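Thread time, friends. I've been promising for weeks to write up how I finally learned to make my grandmother's noodle soup, so get something to drink, because I don't do short. 🍜

**1/** Some background first. My grandmother never wrote a recipe down in her life. She had a shoebox full of coupons and a drawer full of rubber bands, and everything she knew about food was in her hands. When she passed, back in September, the soup more or less went with her.

**2/** I should say what kind of soup. It's chicken, with wide egg noodles, a lot of dill, and a sour note at the end that none of us grandkids could ever name. My cousins and I have argued over it at every holiday dinner. Lemon? Vinegar? Pickle juice? There was one very heated year when somebody said buttermilk and had to go sit on the porch.

**3/** So this winter I decided I'd work it out. I live in Haworth now, and it gets dark early, and I wanted something that would steam up the kitchen windows. I bought a chicken from the butcher on Tellen Street and just started.

**4/** First try was terrible! I boiled it hard for an hour, thinking I'd save time, and got a cloudy gray broth that tasted like a wet sweater. I ate it anyway, two days running, with a lot of crackers.

**5/** Second try I kept the heat as low as my stove goes, so there was a bubble here and a bubble there and that was all. Three and a half hours. It came out clear and golden and I stood there at the stove feeling very pleased with myself. It still wasn't her soup, but it was soup.

**6/** A few of you asked what goes in the pot, so: one whole chicken, two onions cut in half with the skins left on, three carrots, the leafy ends of a bunch of celery, a bay leaf, and a small handful of peppercorns. Cold water to cover. Salt at the end, please - I salted early once and by the time it cooked down I could've cured a ham in it.

**7/** The noodles are their own story. She made them by hand on the kitchen counter and hung them over the backs of the chairs, and you weren't allowed to sit down until they were ready. I remember being six or so and eating a sandwich standing up, next to a perfectly good chair covered in noodles.

**8/** I worked out the dough at 500 grams of flour, five eggs, and a spoonful of water if it feels stiff. That's enough for a crowd, or for me and a freezer. Knead it until your arms complain, then wrap it and leave it alone for half an hour. I used to skip the rest and then wonder why the dough kept springing back at me like it had somewhere else to be.

**9/** Roll it thin, but not see-through thin. Hers had some chew. Cut them as wide as your thumb and don't fuss over making them even (mine look like they were cut on a bus).

**10/** Now, the sour thing. I tried lemon, and it was nice, but too bright. I tried white vinegar and we won't discuss that. I tried the brine from a jar of dill pickles and got close enough that I had to sit down for a minute.

**11/** And then my aunt mailed me a box of old kitchen things, and in it was a tall glass jar with a Guvard label, half peeled off. Sauerkraut! I'd completely forgotten that jar. It lived in the door of her fridge my entire childhood, and I'd never once seen her serve sauerkraut to anybody.

**12/** You can guess the rest. Two big spoonfuls of the juice, stirred in after the pot comes off the heat. I tasted it and I was back in that kitchen with the radio going. I called my aunt and neither one of us was much use on the phone for a while.

**13/** While we're here, let me put in a word for a big bowl. She always served this in something much too large, filled only halfway, so there was room for the noodles to move around and you could get your face right down over the steam. I've come to believe in it completely. 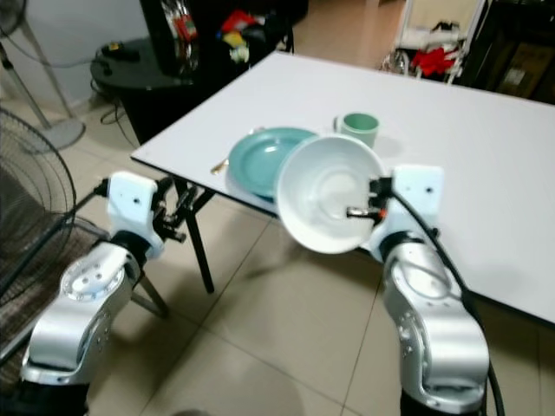
**The Big White Bowl**

**14/** A large white bowl is what I'd pick every time, and a plain one suits this soup, with all that green and gold in it. Warm it with hot water before you ladle, and the last spoonful will be nearly as good as the first.

**15/** Noodles go in the bowl first, always cooked in their own pot of water, then the broth, then the chicken pulled into big shreds, and then the dill. More dill than that. Keep going.

**16/** For leftovers, keep the noodles and the broth in separate containers or you'll open the fridge the next day and find one solid thing. The broth freezes beautifully. I have 36 little tubs of it in the chest freezer right now, labeled in my awful handwriting, and I feel like a rich woman.

**17/** If you can't get sauerkraut juice where you are, the pickle brine really is a fine second choice. Start with one spoonful and taste. My neighbor over on Vornon Road made it that way last week and sent the pot home with me so I could try it, and I'm sorry to say the pot came back to her empty.

**18/** Next I want to figure out her poppy seed roll, and I have even less to go on there. If your family made one with orange peel in it, please write to me and tell me everything, and don't worry about going on too long - you've seen how I am.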